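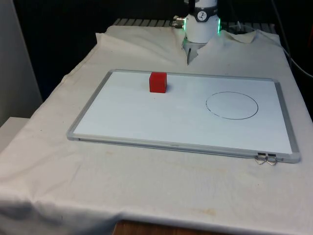 Procès-verbal rédigé par Attila Medve, secrétaire de séance
Mis en ligne en mai, rubrique Vie de l'association

Association des usagers du canal de Grutlow
Procès-verbal de la réunion du conseil d'administration

La séance est ouverte à 18 h 30 sous la présidence de M. Bence Csizmadia. Sept administrateurs sont présents ou représentés. Le quorum étant atteint, le conseil peut valablement délibérer.

1. Approbation du procès-verbal de la séance précédente

Une rectification est demandée au point 4 : il convient de lire « rive gauche » et non « rive droite » pour l'emplacement du ponton de mise à l'eau. Sous cette réserve, le procès-verbal est adopté à l'unanimité.

2. Entretien du chemin de halage

Le président rend compte de la visite effectuée entre l'écluse haute et le pont des Tanneurs. Le revêtement est dégradé sur 825 mètres, avec des affaissements marqués à hauteur de l'ancien lavoir. Deux saules menacent de basculer dans le bief.

L'entreprise Ikex a remis un devis de 4 000 euros pour la reprise des affaissements et l'abattage des deux sujets. Un administrateur fait observer que l'évacuation des souches n'y figure pas. Le président indique qu'il sollicitera un devis complémentaire sur ce point.

Le conseil autorise le président à engager la dépense dans la limite du montant présenté, les travaux devant être achevés avant l'ouverture de la saison de pêche.
Vote : adopté, une abstention.

3. Règlement des amarrages

Le projet de règlement a été transmis aux administrateurs avec la convocation. La discussion porte principalement sur l'article 5, relatif à la durée du stationnement au quai public. Plusieurs membres jugent excessif le délai de 7 jours en période estivale, les bateaux de passage ne trouvant plus de place en fin d'après-midi. D'autres rappellent que les plaisanciers effectuant des réparations ne peuvent pas toujours repartir plus tôt.

Après échange, il est proposé de ramener ce délai à 5 jours en juillet et en août, avec possibilité de prolongation sur demande écrite. L'article ainsi modifié est adopté à la majorité. Le reste du règlement est adopté sans modification.

4. Fête du canal

La société Stultirex, qui assurait jusqu'à présent la location des chapiteaux, a fait connaître qu'elle ne serait pas disponible à la date retenue. La maison Simon a été consultée ; sa réponse est attendue. À défaut, le repas se tiendrait sous la halle, sous réserve de l'accord de la mairie.

M. Medve est chargé de déposer la demande d'occupation du domaine public et de prendre l'attache du club d'aviron pour le balisage des joutes.

5. Questions diverses

Le panneau d'information de l'écluse basse est illisible. Son remplacement est inscrit à l'ordre du jour de la prochaine séance.

Il est donné lecture du courrier d'une riveraine concernant la vitesse des cyclistes sous le pont des Tanneurs. Le conseil prend acte et transmettra ce courrier au service de la voirie.

Les clés du local à barques seront désormais à retirer auprès du secrétaire.

L'ordre du jour étant épuisé, la séance est levée à 20 h 15.

Le président, Bence Csizmadia
Le secrétaire de séance, Attila Medve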